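Print | E-mail | 14 comments

Small wagons deserve another shot

I spent most of June driving a Flovex wagon between Pleddale and Berley, and I came home wishing more people would give this kind of car a try. It's low, it's long, it has a huge flat cargo floor, and it's a joy on a twisty road! Why did we all decide we needed to sit so high up?

I get the appeal of an SUV, I really do. My family has owned 2 of them. But load a heavy cooler into one and then load it into a wagon, and tell me which your back prefers. The wagon also leans less in corners and sips less gas, and with the roof down where you can reach it, strapping on a kayak is almost fun.

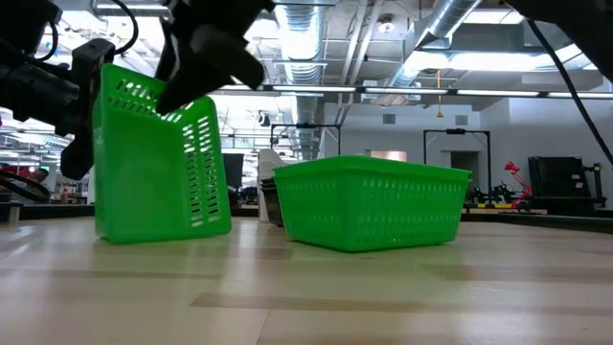
Then there's the drive itself. The back road to Berley climbs and dips the whole way, and the Flovex just flowed along it - quiet, settled, eager to turn. I covered 247 miles on my longest day and got out feeling fresh enough to go looking for dinner on foot. The seats are wonderful (firm, but in a good way), and there are real knobs for the heat. Knobs!

Is it perfect? No. The back window is small, and I'd happily pay another $300 for a better camera. Snow country folks will want more ground clearance too, and that's fair.

Still, if you're shopping this fall, ask the dealer for the keys to a wagon before you sign for anything taller. Take it on a road you love and give it 20 minutes.

Get our newsletter in your inbox. Unsubscribe at any time.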